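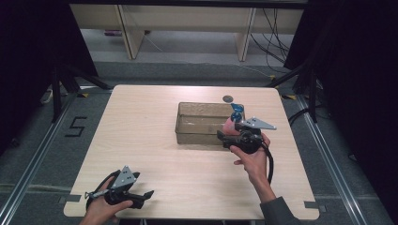

Sorting the small bits, and a table I like

I bought the smoky brown tray from Cartwright in January to stop small things rolling onto the carpet. It has low walls, so you can get at what's inside without tipping it out. Before that I used a shoebox lid.

The small bits came in a bag of 144 from Prammont, all colours mixed together. I do a tray at a time. Over 40 have gone into their proper jars so far and the rest are still in the bag, in the hall cupboard.

The table is the part I'd recommend. It's the square one from the Koltetti range, pale, with an oak look to it. I looked at 3 others first and they were all too dark. Small dark things vanish on a dark top, and I've spent enough evenings patting around for them.

I clear it right off when I finish. Tray goes on the shelf, jars go back in the cupboard, and then I wipe along the grain with a damp cloth.

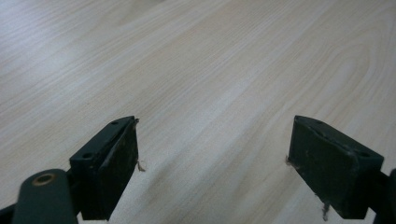 The grain on the right-hand side, with its nested arches.

I don't use spray on it any more. The Cistton one I had left a film that took 2 goes to get off, and plain water does the job. Crumbs and lint are the main nuisance in our place, so I brush the top down before the cloth comes out or it just smears.

Glare is my one complaint. The pale finish bounces the light back at you from some angles, and I've moved my chair more than once on account of it. I'm thinking about a matte mat in a neutral grey colour.

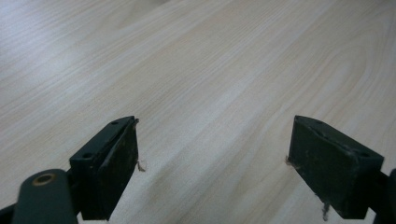
A reader wrote in to say that a mat would only collect more lint, and that a lamp set lower and off to one side fixed the glare on hers. I'll try the lamp first.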